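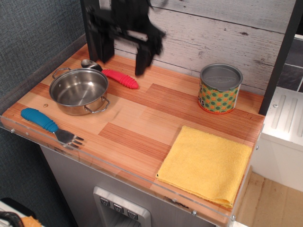
Jul 16, 2024

I have worked at Provside for more than 4 years now, first on the phones and then as what they call a station operator. The second job didn't exist when I started. A few people from my old team have asked what it is I do all day, so I'm writing it down.

Provside does sorting and tidying software for robot arms. The customers are mostly places with a lot of small repetitive handling, like canteens and care home kitchens. Before any of that gets near a customer it gets practiced on small setups in our building. We have a row of toy kitchens, the kind you would buy for a child, with real forks and spoons and cans put on them. Each one has a name on the schedule. Mine is usually Adelia. The one by the stairs is Moura, and I avoid it when I can because the chair is bad.

A shift goes like this. I get a list of tasks on the screen, one line each. Move the spoon to the left of the pot. Put the can on the cloth. Fold the cloth. I set the counter up to match the starting line, sit down, and drive the arm through the task with a hand controller. Then I mark it good or bad and go to the next one. On a normal day I'm expected to get through 228. When I started the target was lower, and I couldn't hit it for the first couple of weeks.

Folding is the worst. A cloth never lands the same way twice, and with two fingers you can only hold one bit of it at a time. Forks are not great either. They lie flat and you end up pecking at them. Cans are fine. Everybody likes cans.

Since December the work has been changing. Part of the list is now run by the software on its own, and I watch. If it gets stuck I take over, finish the task and write a short note about where it went wrong. The rest is still driven by hand. The split moves every few weeks and we find out from the schedule, which I have complained about, and I'll keep complaining.

Watching is harder than driving. I didn't expect that. When I'm driving, the time goes by and my hands know what they're doing. When I'm watching, I have to stay ready for something that may not happen for twenty minutes, and my mind goes to groceries. My neck hurts more on watching days too. A coworker and I asked for a change every 55 minutes so that no one watches for a whole morning. We got it after two tries. It helps a lot, and if your workplace is bringing in anything like this I would ask for it early.

The notes are the part I have come to like. At first they wanted a code from a dropdown menu and nothing else. None of the codes fit. "Grasp failure" could mean the fingers closed too soon, or came down on the handle at a bad angle, or pushed the thing into the pot and then tried to pick it up from there. So some of us typed the real reason in the comment box, and after a while the engineers started reading the comment box. Now there is a half hour every week when two operators sit in with them. It's paid time. I had to check.

The money is a little better than the phones were, by the hour. There are fewer of us, though. The phone team was moved to an outside system called Dremimen last year, and not everyone was offered a place at the stations. I was. I don't have a good way to feel about that. Two people I ate lunch with every day work elsewhere now, and one of them is still looking. The company says no station jobs will be cut this year. It hasn't said anything about next year, and I have asked.

People also want to know if I'm training my own replacement. Partly, yes. The arm does the easy spoon tasks without me now, and it learned a good share of that from runs like mine. What has happened so far is that the list gets harder and I get the hard end of it. I don't know how long that goes on.

I saved my numbers from one week last month because I was curious. I did 597 tasks by hand, and the rest of the time was watching and notes. Last summer it would have been nearly all by hand.

I'm on the early shift for the rest of the month. Adelia has a new drawer that sticks, and it's on the task list starting tomorrow, so I'll be slow for a few days.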